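Tronby Building, shared workroom: users' meeting, July

Present: Shaohua Tian (chair), Manee Yimyam, Fongchan Pongsiri, Zdzisław Piątek (minutes). Apologies: Sunee Boonchu.

1. Minutes of the last meeting
Agreed, with one correction. Fongchan did not "welcome" the shelving quote from Prikden. She asked who had requested it, and is still asking.

2. Tables
Manee proposed that both work tables be cleared at the end of each session. Zdzisław pointed out that the same rule was agreed in the spring and lasted until the first busy afternoon. Manee said it had never been written up on the wall. Zdzisław doubted that a notice would move a cardboard box.

The black table is meant for small work and the white one for unpacking and parts. Fongchan wanted to know when unpacking ends, given that cartons and moulded inserts seem to live on the white table once they arrive. The chair said some packaging is needed for returns. Asked which, he said he would find out. 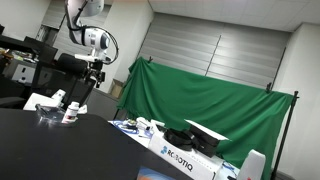 Personal items were raised next. Pill bottles should go back in a bag or drawer, and used paper and tissues in the bin. Carried, though Fongchan asked that it be recorded that adults should not need a vote on this. Loose cables to be coiled and put away, plastic fittings to go in lidded containers with a label. Zdzisław asked who would write the labels. No answer.

Action: Manee to draft a notice, one side of paper at most.
Action: Shaohua to list which boxes must be kept.

3. Shelving
Prikden quote is 4,000 for the full wall, or 400 for a single unit of 8 shelves. The full wall was not supported. Zdzisław thought even the single unit would fill with empty boxes within a month. Decision put off until the chair's list is done.

4. Storage cupboard
Yilma have offered 13 stacking crates they no longer want. Fongchan would like to see them before anybody says thank you.
Action: Fongchan to look at the crates.

5. Any other business
Sunee had asked by note whether the Jarnunix booking sheet is still in use. Two present use it, two had forgotten it existed. Carried over.

Meeting closed at 4.40 pm.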